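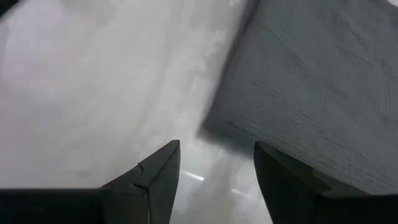
Slide 1. Paper goods: where they sit and how they run out

Speaker notes. Talk given at Mallstead, September 16, 2025. Allow 20 minutes, plus questions.

Start without the title. Ask for a show of hands: who has opened a cupboard during service this month and found no napkins in it? Wait for the hands. Then say what the talk covers, which is folded paper of every kind - napkins, hand towels, the stacks we put by the sink and on the serving tables.

Point at the slide. A thick stack of folded paper, gray, next to a pale surface. Napkins or towels, it could be either from this close, and for today I treat them the same way. Ask people to look at the lines across the face of it. Many thin layers pressed together. A stack like this looks solid and it is easy to misjudge how much is left.

Slide 2. What we looked at

We run two dining rooms, Stulthorpe and Zitthorpe. Same menu, same tables, close to the same number of people at lunch. Stulthorpe was using a lot more paper and we wanted to know why.

In March we kept a tally at both sites. Staff wrote down each pack as it was opened, on a sheet taped inside the cupboard door. By the end of the month Stulthorpe had gone through 3,119 more napkins than Zitthorpe. Say the number slowly. It is on the slide but people at the back can't always read it.

Mention that the sheet was filled in by hand and that a few lines were hard to read. We left those lines out for both sites.

Slide 3. The cause

We expected it to be the customers. Most of it was how we put the paper out.

At Stulthorpe the napkins were set out in tall stacks on the counter beside the trays. People take from the top with one hand while holding a tray with the other. They get a pinch of paper, whatever comes. We watched one lunch and a usual grab was 3 napkins. Most people used one and the rest went in the trash with the plate.

At Zitthorpe the stacks were lower and stood on the tables. People were sitting down when they reached for one, with both hands free.

Pause here. Someone usually asks about dispensers. Say it comes up on slide 5.

Slide 4. Handling a stack

This is the practical part. If there is a pack on the lectern, use it. If not, talk it through.

Open the pack at the end, along the seam. Cutting across the middle nicks the top sheets and those get thrown away.

Slide the whole block out and keep it square. Hold it with a flat hand on each side. If you pinch one corner the outer sheets come away and the middle bulges.

Fan the edge once with your thumb before setting it down. Packed paper sticks to itself, and the first person to reach for it will lift a whole section.

Put all the folds facing the same way. With the fold toward the person, one sheet comes up at a time. With the loose edges toward them, they get two or three.

Wipe the surface and let it dry first. The bottom sheets soak up anything left on the table and you won't see it until the stack is nearly gone.

Don't top up a stack that is half used. Let it run down, then replace it. Old paper at the bottom gets dusty and creased.

Slide 5. Dispensers

Be fair about these. They cut down on waste and they cost money. We tried one model at Stulthorpe, supplied through Sembiring, our regular paper supplier. It worked well with the size of napkin it was made for. When a delivery came in a slightly different fold, it jammed, and people opened the front and took a handful.

If you buy dispensers, settle on one napkin size first and put it in writing with whoever supplies you.

Slide 6. Storage

Keep this short if time is running over.

Paper goes on a shelf, off the floor and away from the dish room. Damp packs swell and the sheets don't separate. Keep open packs at the front and sealed ones behind. Write the date on the outer carton - a marker on a string by the shelf means it gets done.

Napkins and hand towels look much alike once the wrap is off, especially in gray or natural paper. Label the shelf. We have had hand towels on the lunch tables more than once.

Slide 7. What changed

Stulthorpe moved its napkins to the tables and kept the stacks low. It took 13 days before the staff stopped carrying them back to the counter out of habit. Usage came down to about the Zitthorpe level and has stayed close to it.

Tables need checking during service now, and that is extra walking. The floor staff have said so and they are right. We check at the start, once in the middle and at the end.

Slide 8. Questions

Likely ones: cloth napkins (we priced the laundry, too high for lunch service), white or gray paper (gray shows fewer marks, guests haven't complained), one napkin wrapped with the silverware (works for dinner, too slow at noon).

Blank tally sheets are on the table by the door.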